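Apr 9, 2023

Shoes again. I have a degree, and I spent the day taking a sneaker out of a box and putting it back.

Vilmos has changed the task sheet since I was last in. It used to say "remove shoe from box." Now it says "remove shoe from box in a natural manner," and when I asked him what a natural manner was for something with two fingers and no palm, he told me I'd know it when I felt it. He then went to lunch for the rest of the morning.

I was on the left station, the one with the sticky trigger. You squeeze, nothing, you squeeze a bit more, nothing, and then the gripper snaps shut like it's caught you stealing. Darragh says the trick is to breathe out. Darragh also says he can tell the two stations apart by smell, so I take his advice selectively. Anyway I breathed out and it helped, which I will not be telling him.

The first 12 takes were garbage. I kept going for the heel, because that's how I'd pick up a shoe, and every time the thing pivoted and hung there by its collar looking sorry for itself. Judit came and watched over my shoulder, ate most of an apple, and said, "Why don't you go in at the laces?" Then she left. I've been doing this since the winter and she's been doing it three weeks.

So I went in at the laces. One finger either side, jaws open wider than feels polite, then down slowly until you've got a good pinch of suede and eyelets. You have to commit. If you hover, the recording has hovering in it, and then the policy learns to hover, and then Irina plays it at the Friesen meeting and everyone watches a robot arm have second thoughts over a sneaker.
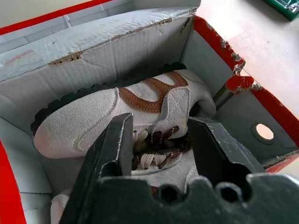

## Things I learned today, mostly against my will

The box is the real problem. It's been through so many takes that the rim is in shreds, and a loose flap of cardboard is exactly the sort of thing a finger likes to catch on. I asked for a new one. Natalia said the ragged box is good because it's "variety." I said by that reasoning so am I. She wrote something down.

The wrist view lies about depth. I know this, it's on the wall, I may have put it on the wall. I still drove the fingertips into the cardboard 3 times before coffee.

Moving the arm by hand is easier than doing it from the station, and it looks worse. We tried both. With my hand on the wrist I got the shoe out first go, but on playback the arm moves like someone being helped off a bus. From the station it's slower and stiffer, and at least it looks like it was the robot's idea.

Seven good ones by the end of the day. Vilmos came back and reviewed them with his coat on. He liked the fourth best, the one where I sneezed. He said the approach had "a nice looseness." I'm supposed to do more like that tomorrow.

## Later

Took my own boots off in the hall and caught myself doing it with thumb and forefinger, at the laces, very slowly. Stood there a while with one boot in the air.

Need to email the Dovstead people about the trigger. Also buy bread.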